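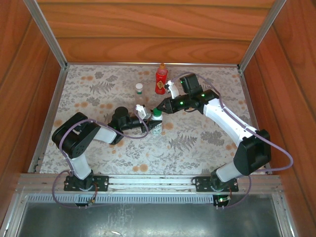

Bokano puts two-arm grippers head to head, and we'd love you to try them

DEKHOLM, April. I've been itching to write this one! We at Bokano have opened up our gripper comparison bench to outside teams, and starting this month anyone building small two-arm setups can send us fingers, wrists or controllers and get the full log files back.

If you've read our earlier announcements you know the bench already: two arms on one rail, one tabletop, and a pile of ordinary bottles. I'm a big fan of bottles. A little one with a cap tips over if you so much as look at it wrong, and when both arms go for it at once you find out very quickly which controller is a beat behind the other.

For the first round we ran 222 handovers, arm to arm, with 3 finger sets and 2 controllers (our own and the Pirketti board, which a good many of you have been asking about). The white fingers were the kindest to small bottles. The Pirketti board was quicker to settle after a bump, and I'll admit that stung a bit, but ours held a steadier grip on the slow runs. We dropped 42 bottles along the way. Most of those were with the oldest finger set, which we're retiring, and good riddance!

What you get if you join in: your parts run through the same handovers as ours, the raw logs, and a phone call with me if you'd like to argue about the numbers (please do). Testing is free for the first round of applicants. You pay shipping, and parts come back to you when we're finished.

A second bench opens later this year at our workshop in Thân, set up the same way, so teams closer to that side of the map won't have to ship everything to Dekholm.

To apply, use the form on the Bokano website and pick "gripper bench" from the list. Press questions go to the Bokano press desk, mornings are best.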